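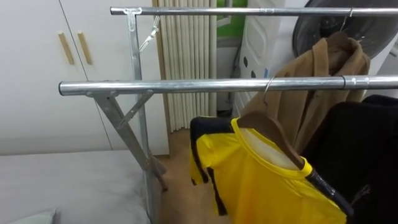

*A shirt, a coat and a dark garment waiting on the rack. Easy for you, homework for a robot.*

## Which hand is best at hanging up a shirt?

You have probably been told to hang up your clothes. You may even have done it, once, in February. It takes you a few seconds and a bit of grumbling.

Now try it wearing oven gloves. Then try it with only two fingers. You have just done what Florence Fortin and Shiuli Siriwardena do all day at Lostley, which is a workshop where people find out what robot hands are good at and, more often, what they are bad at.

A robot's hand can be nearly any shape. Engineers often call it a **gripper**, and picking the right one is a bit like picking shoes. Wellies are excellent, but you wouldn't do ballet in them.

### The pincher

The first gripper they tried is called Lorance. It has two flat fingers that open and shut like a crab's claw. It is strong, simple and hard to break. Give it a wooden block and it is happy all afternoon.

Give it a shirt and things go downhill. Cloth bends, slides and folds up wherever it likes. Lorance can pinch a collar well enough, but it can't feel its way under a shoulder to find the hanger.

### The hand with fingers

The second one, Orix, has fingers that bend, so it is much more like yours. It can curl round the end of a hanger and hold the cloth at the same time.
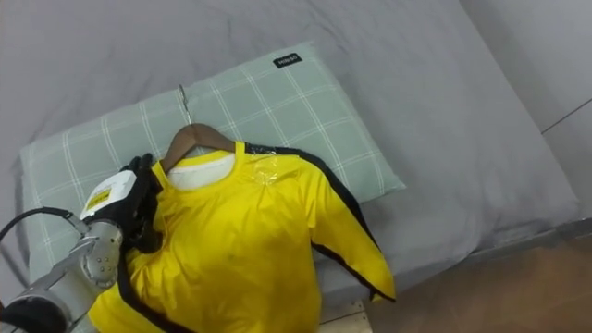

Having more fingers also means having more to go wrong. Each finger has to be told how far to bend and how hard to press. Press too lightly and the shirt slips off. Press too hard and you have a very creased shirt and a cross Florence.

Shiny sports shirts are the worst, says Shiuli. They are slippery, and they also bounce light back into the robot's camera, so it can be hard for the robot to tell where the sleeve stops and the glare begins.

### Keeping it fair

To compare two grippers, you have to give them the same job. Same shirt, same hanger, same starting place. If Orix got a nice stiff coat and Lorance got a slithery football top, Lorance would be right to complain.

Each gripper gets 200 tries. Danang Kusuma writes down every one, including the embarrassing ones. On the shirt test Lorance managed 70. Orix managed rather more, but took so long over it that Danang ate a whole sandwich during one sleeve.

So which is better? It depends on whether you are hanging up shirts or stacking blocks, and on how hungry you are.

### Try it yourself

Find a shirt, a hanger and a pair of thick gloves. Hang up the shirt five times with the gloves on and five times without, and ask someone to time you. Leave the shirt on the hanger when you've finished, please.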